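Flivdale and Harnby Textile Swap
Minutes of the May meeting, held in the back room of the Reading Room, Harnby

Present: fourteen members, and two visitors from the Videll sewing circle, who were made very welcome and given the comfortable chairs. Apologies were received from five members, three of them away on the same coach trip.

The meeting opened at 7.15 in the evening, a little behind time, as the urn had been slow and it seemed a shame to begin without tea.

1. Minutes of the last meeting

These were read and agreed, with one correction. The curtains passed on to the Lu Road playgroup were lined, and had been put down as unlined. The member who lined them was very good about it.

2. Matters arising

The broken rail in the cupboard has been mended and now holds the winter coats without sagging. The key to the side door is still missing. Would everybody please look in their coat pockets once more, and in the bottoms of their bags, where it was found last time.

The letter to the parish asking for a second shelf has been answered kindly but not very fully. We are to ask again in the summer.

3. The spring swap

A long and cheerful report was given. We had 226 items brought in over the morning, our best yet, and by the time we were stacking the tables all but a boxful had gone to new homes. The baby things went first, as they always do, and there was quite a crowd at the wool table, where a whole bag of undyed Aran was divided between four people with great good manners. The takings from teas and cake came to £100 exactly, which pleased everyone so much that the tin was counted a second time for the pleasure of it.

It was felt that the hats should have had a mirror. One will be borrowed for the autumn.

There was some discussion of the people who arrive before the doors open. The general feeling was that they are mostly very nice and mostly cold, and that next time they might be let into the porch, though no further.

4. Bedding

This item took up the largest part of the evening, and the minutes may not do it justice. Members will remember that we agreed over the winter to take sheets, pillowcases and duvet covers for the first time, and the question now is whether to carry on, and if so on what terms.

In favour, it was said that good cotton bedding costs a great deal new, that most of us have more of it than we have beds, and that old sheets are a blessing to anybody who sews, whether for linings, patterns, toiles or aprons. One member has made an entire summer dress from a single flat sheet and wore it to the meeting under her cardigan. It was much admired, and she was persuaded to stand up and turn round so that we could all see how she had managed the pockets.

Against, it was said that bedding is bulky, that sizes are hard to judge once a thing is folded, and that unlabelled sheets spend the whole morning being shaken out by hopeful people and never get folded up again. All this was allowed to be true.

We then came to patterned bedding, and in particular to florals, on which feelings ran warmer than might have been expected. Some of us grew up under flowery sheets and would not be without them. Others find them hard to place at the swap, as people like to match what they already have at home. The pale pink florals were spoken up for from several sides of the room, being soft on the eye and kind to an older bedroom, and very pretty cut down for a child's quilt. 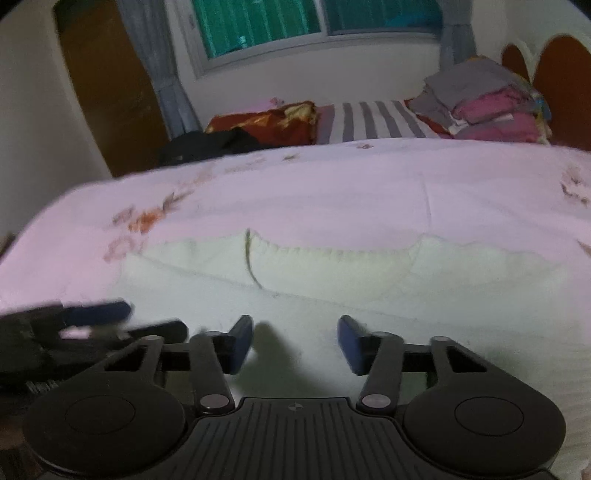
Pale pink floral sheeting, on the bed.
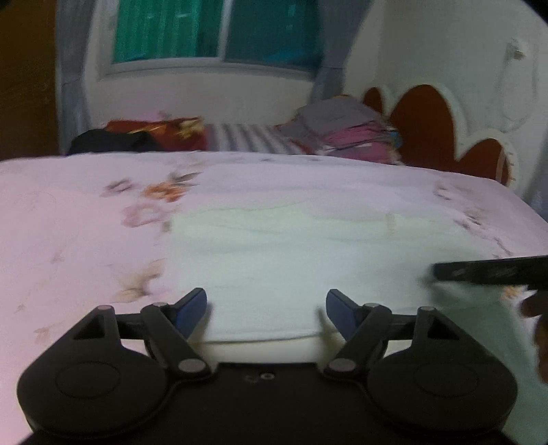 The Videll circle said they would happily take any florals we could not place, in whatever size and however faded, as they are piecing quilt tops all through the summer and are forever short of pinks. They asked only that elastic be left in the fitted ones, as they like to unpick it and use it again. They added that they had been put off plain white for life by a very large donation from a guest house.

This offer was accepted with real thanks. After some further talk, it was agreed:

That we carry on taking bedding for the rest of 2026 and look at it again at the last meeting of the year.

That every piece have its size pinned to it on a paper label, with safety pins and not dressmaking pins, after what happened with the bolster case.

That patched sheets are welcome if the patch is sound, and that thin ones go straight into the cutting box for the sewers.

That pillows themselves are still not taken, however nice.

That unclaimed florals be bagged and kept for Videll, who will collect.

5. Mending table

The mending table was busy at the spring swap and could have done with another pair of hands. Zips are the trouble, as they take so long and people will bring them. It was suggested that we do buttons, hems and small holes on the day, and take zips home by arrangement. This was tried out on the meeting and nobody minded. A list was passed round for those willing to take a turn, and it came back with six names and a shopping list, the latter now returned to its owner.

We are low on black thread, navy thread and medium snaps. Up to £20 may be spent from the tin.

6. Publicity

The new posters have arrived from the printer, 100 of them, in a rather stronger green than we had pictured. They are perfectly readable and it was decided to be glad of them. Members took small bundles for Flivdale, Harnby and the shops along Lu Road, and our visitors kindly took some back to Videll. Please ask before putting one up in a window, and please do take them down again afterwards, as there is still one from two years ago on the bus shelter.

7. Any other business

A blue casserole dish was left behind after the spring swap and is in the kitchen, washed.

It was asked whether we might have an evening on darning, for those who never learned. Several hands went up, including some that surprised us. A date will be found in the autumn, and mushrooms and wool provided, the mushrooms being the wooden sort.

The lemon cake was praised and the recipe requested. It will be copied out and brought to the next meeting.

8. Next meeting

In June, same room, at 7 in the evening. The urn will be switched on at half past six.

The meeting closed at 9.05, and the chairs were put away.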